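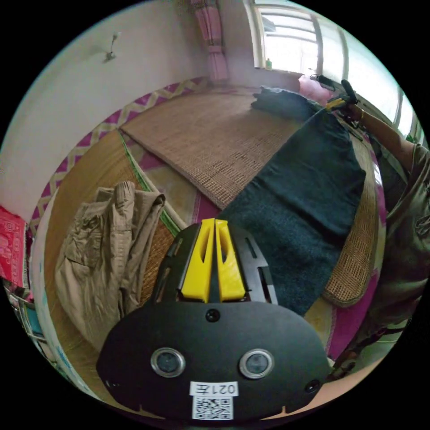

Chapter 9. Building a Hand-Held Gripper at Home

Reading time: 19 min

Print this chapter | E-mail this chapter

A hand-held gripper is the end of a robot arm without the arm. A person carries it, closes its fingers on things and lets them go again, and a camera on the housing records what the fingers did. The recording can later be used to teach a real arm the same motion. For a home builder the appeal is simple: the arm is the expensive part, and most of what makes gripping hard can be studied before one is bought.

The work in this chapter fits in a bedroom or a corner of a shared workshop. You will need a 3D printer or access to one, a set of small screwdrivers, a digital caliper and a kitchen scale. The room matters more than the tools. Bare benches give bare results. A gripper that has only ever picked up blocks from a flat table will do badly the first time it meets a shirt on a woven mat, and cloth is where this chapter spends most of its time.

9.1 What you will build

The project is a pair of grippers, one for each hand. The two share most of their parts and differ mainly in their labels. Label them early. The character 左 means "left," and a short code with a side marker is enough to keep two nearly identical tools apart once their recordings are on a disk. A printed QR code under the label saves typing, but it has to stay flat and clean to scan.

Each gripper has three sections:

— the housing, which holds the camera and the battery
— the finger frame, which is slotted to save weight
— two fingers, printed in a bright color so that they stand out from whatever is being held

The plans follow the Odero pattern, which many workshops use as a starting point. The finger shape is taken from the later Satti revision. It has a long opening in each finger, so that the face can bend a little around an object. If you have already printed the older solid fingers, keep them for Section 9.6, where the two are compared.

9.2 Weight and balance

Aim for a finished weight of 500 grams or less per gripper. Above that, most people tire within a few minutes and begin to rest their wrists on the work, and the recordings show it. The first Pamham build described in this book came in well over the limit. Moving the battery to a belt pouch took off 300 grams and cost one extra cable.

Balance is checked with the fingers pointing up and the tool held loosely. It should not tip forward. If it does, shift the battery back before changing anything else. Any strap should hang clear of the lenses and the fingers.

9.3 Before you start

Read the Brendelero wiring table in Appendix B and check your connectors against it. Print one finger and test its fit in the frame before printing the other three. The slots close up slightly on some printers — a light pass with a flat file is usually enough.

Clear the floor of anything fragile, and put out a few soft items of different thickness, such as a shirt, a pillow and a blanket. They will be used from Section 9.4 onward.

Share (19) | Comments (9)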